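Nellorum puts single sign-on within reach of councils that still keep passwords on sticky notes

PLIRKCOMBE — Nellorum today released Nandik 28, an update to its sign-in and access service for local councils, libraries and other organisations whose computers have seen a few elections.

Nandik gives each staff member one login for email, payroll, the room booking calendar and whatever that green-screen program in the rates office is called. Version 28 adds sign-in by phone prompt, automatic removal of access when someone leaves, and a password reset that can be finished before the kettle boils.

The company says the last of these was the most requested. In the year before Plirkcombe Shire moved to Nandik, its help desk logged 3608 calls about forgotten passwords, 34 of them from the same extension. The shire has declined to say which one.

"We looked at what staff were being asked to remember and felt a bit ill," a Nellorum spokesperson said. "One team had nine passwords between them and a shared spreadsheet to keep them in. The spreadsheet had a password too."

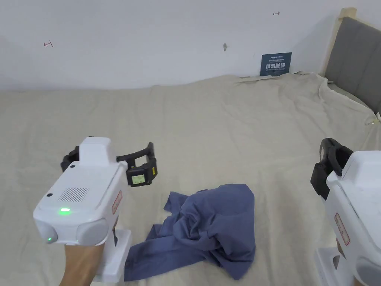
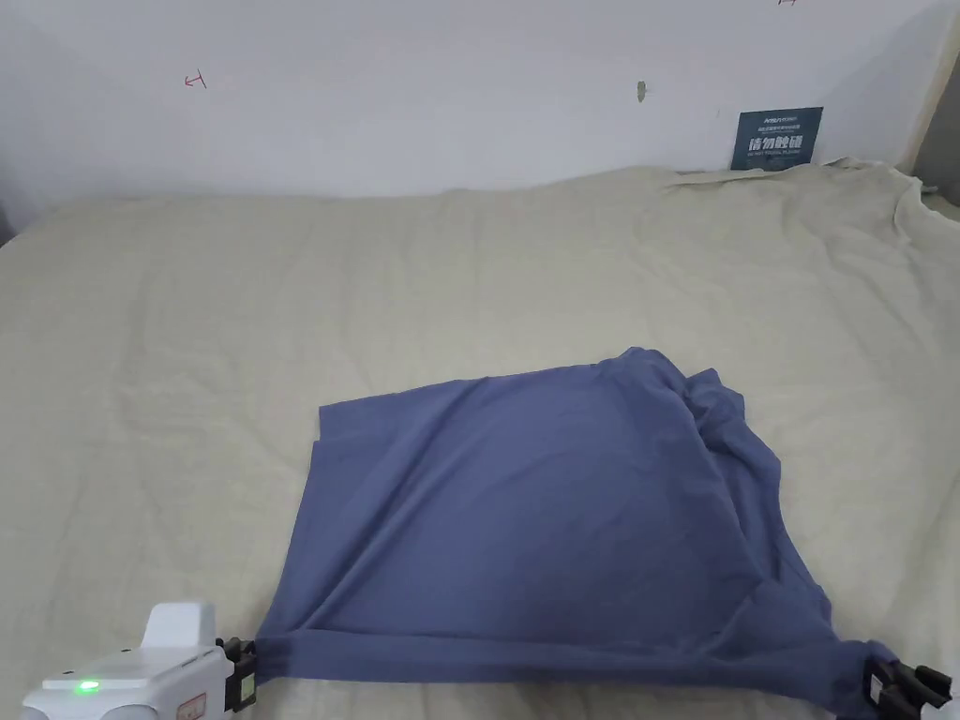 Slate-blue fabric on a beige cloth, with hand-held grippers.

Nandik 28 was tested with 900 council staff across depots, libraries and front counters. Many of them share a computer, so the new version can switch users without closing the other person's half-written email. It also recognises when somebody signs in from the depot at 6 am as usual, and saves its extra questions for sign-ins that look odd.

Administrators get a single page showing who can open what. Nellorum warns that the first look at this page may be uncomfortable. Several test sites found working accounts for people who had long since retired, one of whom still had approval rights over the stationery budget.

The release also includes a connector for Kleinschmidt records software, which until now has treated the outside world with some suspicion. Existing Kleinschmidt permissions carry across, including the strange ones.

Nandik 28 is available now to current customers at no extra charge. New customers can ask for a trial through the Nellorum website, where they will need to create a password — once.

About Nellorum
Nellorum makes identity and access software for local government and is based in Plirkcombe, upstairs from the bakery.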